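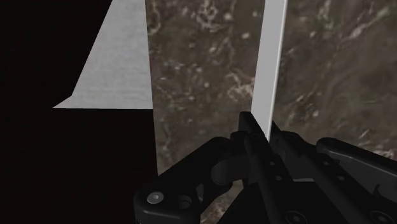

The planner that wouldn't let go

Lamduan Boonyarit spent most of February on one fault. She writes motion planning code at Draden, a small software firm in Prekitdale, and her simulated arm kept stalling whenever it held something long and thin.

"The planner wasn't wrong, strictly," she says. "It thought the object was in collision with the fingers. Well, of course it was. It was being held."

The usual fix is to attach the object to the gripper in the planning model and allow contact between the two. Her code did that, but a frame late. For one update the object was both part of the arm and an obstacle on the counter, and any path through it was thrown out.

She found it by replaying logs. Out of 1,963 simulated runs, 166 had failed at the same step, just after the fingers closed. "I'd been tuning the path search for a week. I could have left it alone."

Retno Simanjuntak, who looks after the kitchen models, had a second complaint. Thin objects were wrapped in a simple box for collision checks, and once tilted the box took up far more room than the object did.

"You'd have a clear gap next to the soap dispenser and the planner would go the long way round," he says. "Or it would give up."

They now use a chain of small capsules along the length instead. Checks take longer, but Boonyarit says the search finishes sooner with fewer good paths rejected.
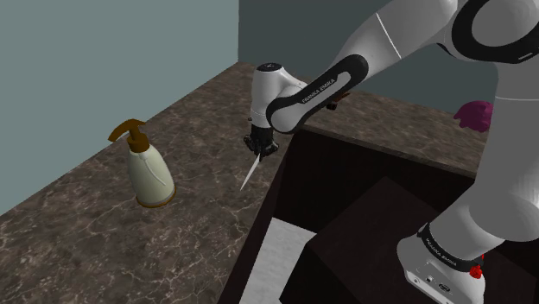

What comes next

The attach step and the scene update now happen under one lock, and the change has been merged into Prallik, the team's planning library. Simanjuntak wants to look at slip, which the model ignores. Once an object is attached, its pose in the hand is fixed until release.

"If it turns in the fingers, we don't know," he says. "Perception has to tell us, and at the moment we only ask it once."

Boonyarit has opened a ticket for that. She would like to finish the tests for the lock first.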